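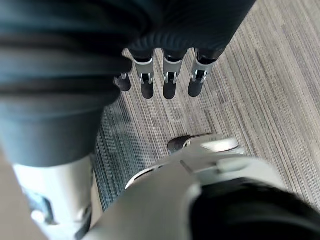
4.3 Recording a demonstration by remote control

This section covers teaching a pick-and-hold task on the Orent two-arm unit with the Zinlow hand controllers. Teaching by hand (guiding the arm with the drives released) is covered in section 4.4. Complete the joint check in section 3 before starting.

CAUTION: In teaching mode both arms follow the operator directly. Collision checking between the left and right hands is off. Keep other people outside the marked area until the drives are disabled.

Before recording

1. Clear the floor within reach of both arms. Remove loose cables and anything the fingers could hook.

2. Check that the padded sleeves are pulled down to the wrist and do not cover the finger joints. A sleeve that has ridden forward will catch on the joint brackets when the hand closes.

3. Wipe the fingertips with a dry, lint-free wipe. Do not use solvent.

4. Set the task name in the Bratu console. Names may use letters, digits and hyphens only. The name cannot be changed after the first recording is saved.

5. Set the grip limit to 2 for cloth and other soft goods. The factory setting is intended for rigid parts.

Recording

6. Hold both controllers in a relaxed position and press ENABLE on each. The arms move slowly to match. Wait for the steady tone.

7. Bring the hands over the work area with the fingers pointing down. Leave a clear gap between the two hands and the floor.

8. Press RECORD. Stay still for a moment so that the start position is stored cleanly.

9. Lower one hand and close the fingers on the item. With cloth, take hold of a fold and not a single flat layer. Close the trigger gradually.
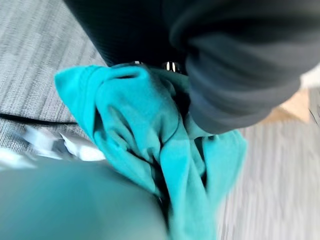

10. Lift at an even speed. If the item is to change hands, bring the second hand in from below and close it fully before opening the first.

11. Release the item at the end position, withdraw the hand, and press RECORD again to stop.

12. Press SAVE or DISCARD. If neither is pressed, the next recording overwrites the current one.

Note: Jerky movements are copied into the task. If the arm lags behind the controller, slow down and let it catch up. Do not pull the controller back.

Note: Wrist camera pictures are stored with every recording. Fast wrist turns blur them, and blurred passages are given less weight in training.

How many recordings to make

A single-item task normally needs 100 saved recordings. Change the starting position of the item between recordings, and include several in which the cloth begins folded or heaped. The console accepts up to 1000 recordings per task. Beyond that, start a second task and merge the two as described in section 6.

Faults during recording

Code 1763: controller signal lost. The arms hold position with the fingers closed. Support the item, switch the controller off and on, then press ENABLE. The recording in progress is discarded.

Steady tone does not sound: one controller is outside its tracking area. Move closer to the base and repeat step 6.

Fingers close but the item slips: raise the grip limit by one step and record a trial before continuing. Do not alter the limit partway through a set.

After recording

13. Open both hands and return the arms to the rest position.

14. Press DISABLE on both controllers. The padded sleeves may now be removed for washing (see section 8.1).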